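The great cable sort-out: does it last?

I have had three lots of advice about cables in my life, and all three ended up in the same drawer as the cables. So when a home organiser from Stavcombe agreed to talk to me about chargers, extension leads and why we all keep so many of them, I went along with my arms folded.

She works under the name Wundance and charges £25 for an hour in your house. Most of her customers ring about wardrobes. The leads come up later, usually when someone opens a cupboard to show her something else and a bundle falls out.

"People apologise for it more than they do for dirty plates," she told me. "A wardrobe they can laugh at. Cables make them feel stupid."

I asked what she does that a person couldn't manage alone on a wet afternoon. She thought about it for longer than I expected.

"Not a great deal. I get everything on to one surface and I don't let them leave the room."

The surface matters to her. She likes a table with a cloth on it, so that plugs don't scratch the top and small adaptors don't roll away. Everything comes out, gets uncoiled and is laid where it can be seen from end to end. Then each thing has to be matched to something the owner still has. If it can't be matched it goes in a bag, and the bag goes to the electrical recycling point.

It sounded a bit brisk to me. I have a lead at home that I kept for years without a clue what it was for, and then found it belonged to the hair clippers. What about those?

"Then you'd have bought another lead," she said. "How much was it?"

It would have been £6. I didn't enjoy telling her.

Her largest job was a family house near Kasora, the garden centre on the Stavcombe road, where she emptied two lofts' worth of boxes and the owner insisted on a tally. It came to 386 items. I said that this sounded like a number made for a leaflet. She said it was on the leaflet, and that a good part of it was old phone chargers. I have no way of checking and I pass it on as I got it.

Where I did warm to her was on buying things. I had expected to be sold a set of labelled pouches, and there is a whole aisle of them at Nogueira, the homeware shop in town – clips, sleeves, little zipped cases, boxes with holes in the side. She has no time for most of it. A loose coil, tied with whatever you have, is her method. She dislikes cables wound tightly round their own plugs and says the bend by the plug is the first place to go.

She is softer on the leads themselves than I am. I said I couldn't see why anybody needed an extension lead in ice cream colours.

"Because you can tell it from the others," she said. "If you've got four white ones behind the telly, you'll pull out the wrong one. And if people like the look of it they don't shove it under the rug, where it shouldn't be."

I'll give her that one, grudgingly.
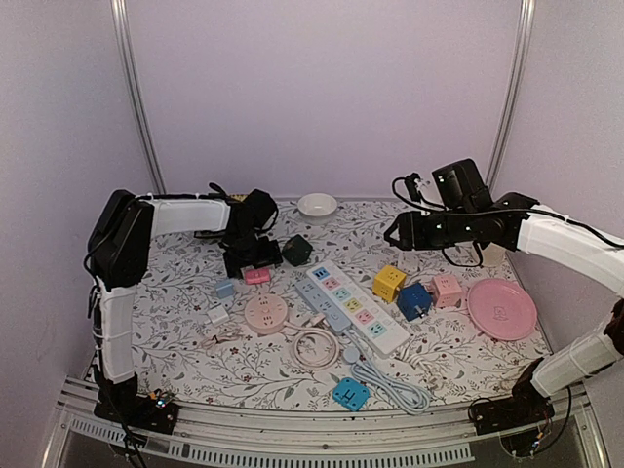 How do you decide which extension leads to keep?

"I look at the whole length for cracks, splits and scorch marks, and anything with damage goes. Of the sound ones, I keep as many as there are places in the house that need one, plus a single spare. I don't care how new the others are."

My real doubt was about what happens afterwards. A tidy drawer photographed at four in the afternoon proves very little. I asked how many of her customers were back where they started by the following spring, and she didn't dodge it.

"Plenty. I had one ring me in April and I'd only been in January. She'd got a new laptop, a new printer, and kept all the leads from the old ones."

So what was the hour for?

"She did the second lot herself. It took her 10 minutes, she said. I'd still have liked the booking."

I went home and emptied my own drawer on to the kitchen table – no cloth, I'm afraid. One bag has gone to recycling. The lead for the clippers is still in the drawer, and I'm keeping it.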